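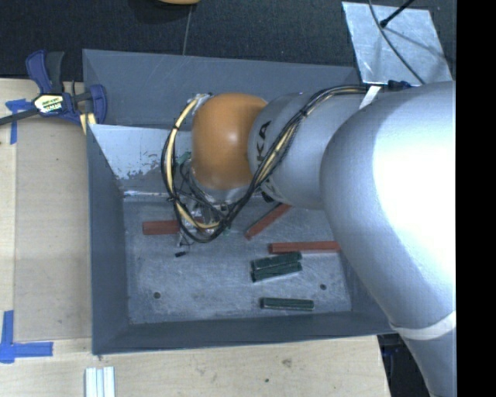 A shallow gray tray on a light wooden tabletop.

Why Is Wood Good for Making Tables?

Look around your home or school and you will probably find something made of wood. It might be a table, a door, a pencil or a spoon. People have been making things from wood for a very long time, and we still use a lot of it.

Where does wood come from?

Wood is the hard part of a tree, under the bark. It is made of tiny tubes, far too small to see without a microscope. When the tree is alive, some of these tubes carry water from the roots up to the leaves. The walls of the tubes are stiff, so they also help hold the tree up.

Each year a tree in a cool country grows a new layer of wood just under its bark. In spring it grows fast and the wood is pale. In late summer, around August in many places, it grows slowly and the wood is darker. One pale band and one dark band together make one ring. If a stump has 42 rings, the tree lived for 42 years.

What is grain?

The tubes in a tree mostly run up and down the trunk. When the trunk is sawn into boards, they show up as lines. These lines are called the grain. Wood splits easily along the grain and is much harder to break across it. A carpenter looks at the grain before cutting.

Small round or oval marks in a board are called knots. A knot is the place where a branch grew out of the trunk.

Hardwood and softwood

Hardwood comes from trees with broad leaves, such as oak, maple and beech. Softwood mostly comes from trees with cones, such as pine and spruce. The names can be confusing. Balsa is a hardwood, but it is so soft you can dent it with your fingernail.

From tree to table

Fresh wood is full of water. If you made a table from it right away, the boards would shrink and bend as they dried. At the Whitelaw sawmill, boards are stacked with thin sticks between them so that air can move through the pile. Then they go into a warm room called a kiln. Thin boards stay there for 8 days, and thick ones stay longer.

Zlata Kravchuk runs the kiln at Whitelaw. She checks the boards with a meter that has two metal pins. "If the number is too high, they go back in," she says. Last year the mill dried enough boards for 2,000 tables.

After drying, the boards are planed flat, glued side by side and sanded. Oil or varnish goes on last, to help keep out spills.

Words to know

Bark: the outer covering of a tree.
Grain: the lines in a piece of wood.
Kiln: a heated room or oven used for drying.
Plane: to shave wood until it is flat.

Try it

Find a wooden table and look for the grain. Which way do the lines run? Can you find a knot?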